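Tirnix Clamp and Bar Set – read me first

Last change: 5/30/22
Kept by: Solange Sales

What this is

This folder holds pictures and notes about one simple workshop activity: holding a wooden bar with a metal spring clamp. I started the set in January, when I was looking for close pictures of clamps in use and found mostly catalogue pictures, with the clamp alone on a white page. I wanted to have the clamp on the wood, at close distance, with the normal things of a workplace behind it.

The set is small. There are 100 pictures in 4 folders, and 18 of them have a longer note written by me. The other ones have only a short label.

Folders

bars – a bar of unfinished wood, before any clamp is put on
clamped – the bar with a spring clamp on it
stand – clamps which are kept on the metal stand
mixed – everything that did not fit in the first three

What is in the notes

Each long note has the same fields. "Piece" says what is held. "Surface" says if the wood is painted, oiled or left unfinished. "Grip" says where the jaws sit on the piece: near the end, near the middle, or on a corner. "Behind" is for the things in the background, for example a cable or a stand. If I could not decide, I wrote "unclear", and please leave it like this when you correct a note.

A typical picture of the folder "clamped" has a pale bar with square edges and a silver clamp which bites on its upper face. I write "near the middle" when the jaws are well away from both ends.
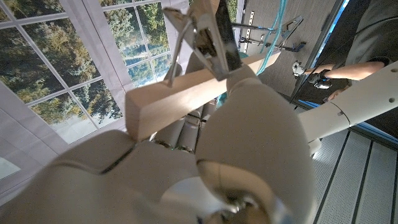 The field "Grip" gave me the most work. At the beginning I used the words "left" and "right", but the bar often lies diagonally and then these words are confusing. Now I speak of the near end and the far end. In the older notes you may still find the first system. I have changed most of them, but I am sure that I forgot a few.

For the wood I use only "pale", "medium" and "dark". I do not write the kind of tree. Two friends in the Juntunen workshop looked at the same pictures and gave me two different answers, so I took this field out.

Known problems

– The far end of a bar is often out of focus. Do not use these pictures to judge the length.
– Polished metal takes the light of the room, and the same clamp can look bright in one picture and almost black in the next.
– The label "clamp" is used for the whole tool. Jaws and handles have no labels of their own in this version.
– The folder "mixed" has 2 pictures which are nearly the same. I kept both, as their notes are different.

How to use it

You can use the pictures and notes for teaching, for drawing practice or for your own labels. Please keep this file together with the folders. If you print something from the set, write "Tirnix Clamp and Bar Set, S. Sales" somewhere near it – small letters are fine.

Changes

Version 2: the field "Behind" was added, the field for the kind of tree was removed. Spelling was corrected in the stand notes.
Version 1: first folders, short labels only.

Corrections are welcome. Give me the folder name and the picture number, and write the new text in full.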